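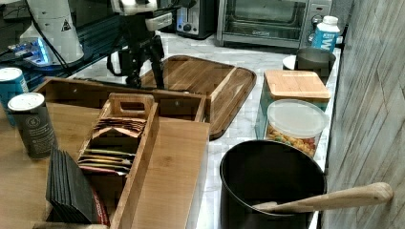 The last house on Treloar Street got its new kitchen in September, and by the time the owners had moved their plates back in, Carol Stockdale had already been called about the counter. It looked full. It had looked full before the remodel, too, when there was four feet less of it.

Stockdale has planned kitchens in Stekthorpe for most of her working life, first for a builder and now on her own. She says the complaint she hears most has hardly changed. People want more counter. They knock out a closet or give up a window to get it, and within a season the new stretch is covered.

"You can sell a person a counter," she says. "You can't sell them a place to put the mail."

Her first visit to a client is mostly spent opening cabinets. She wants to know what is on the high shelves and how long it has been there. In one house she found a fondue set still taped shut, two soup tureens and a stack of cake pans taking up the best shelf in the room, while the plates the family ate from every night were kept in a drawer across the floor from the sink. The family had been asking for an island.

Older houses in town have their own trouble. Many of the kitchens on the north side were built with one outlet over the counter and one by the door. Anything that plugs in ends up in the same corner, and cooking happens wherever is left. Mervyn Penrose, an electrician who works with Stockdale on some of her jobs, says adding outlets is often the cheapest part of a remodel and the part people cut first. He charged one couple $732 to add a circuit and move two outlets to the far wall. They called off the rest of the project.

"They had room," Penrose says. "It was all at the wrong end."

Beryl Tapley did it the other way around. She and her late husband put in a large kitchen when their children were small, and she has been shrinking it since. Two years ago she had a run of lower cabinets taken out to make space for a table and chairs. She cooks on a stretch of counter barely wider than a cutting board and bakes at the table, sitting down.

"My knees like it," she says. She kept one deep drawer for pots and gave the rest to her daughter.

Sabina Begum rents a galley apartment above the old Cetarholm bakery and feeds four people out of it. There is no money for carpentry and the lease would not allow it. Spices hang on the inside of a cabinet door. Rice and flour are in the hall closet, in bins on the floor. She does her chopping in the morning, before work, and puts everything in the refrigerator so that the counter is free when the children come in wanting snacks.

She has one firm rule, which is that schoolbags do not come past the doorway. Papers used to spread over the kitchen until dinner was late. Now there is a hook for each bag and a tray for anything that has to be signed.

Stockdale liked the tray enough to borrow it. On the Treloar Street job she left the cabinets alone and put a narrow shelf by the back door, deep enough for envelopes and keys. The owners are still deciding whether to paint it.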